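Data card for the Ondine kitchen recordings, fault subset. Please read the part about the stop events before you train anything on these files.

The subset holds 96 episodes of a Franka arm working at a kitchen counter with dishes, food containers and a cutlery basket. In 13 of them the arm made a protective stop that the task did not ask for.

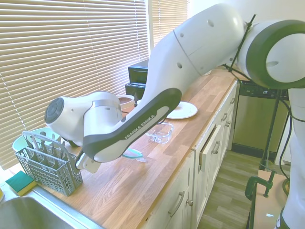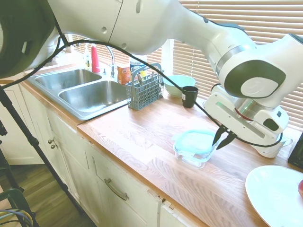 ## What went wrong

The controller stopped the arm when the estimated external force went over the limit. In the first stops we suspected contact with the counter, and we raised the approach height. The stops continued, also in free motion.

The cause was the cable along the arm. We had fixed it too short between two of the straps. When the wrist turned far to one side, the cable became tight and pulled on the joint. The controller read this pull as a collision, and from its point of view this was correct.

In 3 of the 13 episodes the gripper also lost the object during the stop. One was a glass container, held a small distance over the counter. It did not break, but after this we put a rule in the protocol: no glass is lifted until the cable check is done.

## Labels

Each episode folder has a file `events.csv` with these columns:

- `t_stop` – time of the stop, in seconds from the start of the episode
- `joint` – joint with the highest estimated torque at the stop
- `dropped` – 1 if the object left the gripper, otherwise 0
- `note` – free text from the operator, may be empty

There are 2837 labeled segments in total. Segments which contain a stop have the value `fault` in the field `status`. They are not removed from the default split, so you must filter them if you want only normal motion.

## Known problems

- The force values drift for a short time before each stop. If you cut only at `t_stop`, the drift stays in your data. We cut one second earlier.
- The Erbridge logger and the cameras do not share a clock. The offset is saved in `sync.json`, but it was measured only at the start of each session.
- Some operator notes are in Spanish. We did not translate them.

## Cable check

1. Set the arm to guiding mode and turn the wrist slowly to both limits.
2. Look at the cable at every strap. It must keep a visible loop.
3. If it becomes straight at any point, open the strap and give more length.
4. Repeat with the elbow fully bent.

A longer cable can also catch on objects at the counter, so do not leave more than you need.

## Versions

- **1.1** – April 2018. Stop labels added, `dropped` corrected in two episodes.
- **1.0** – first release, without `events.csv`. Please do not use it.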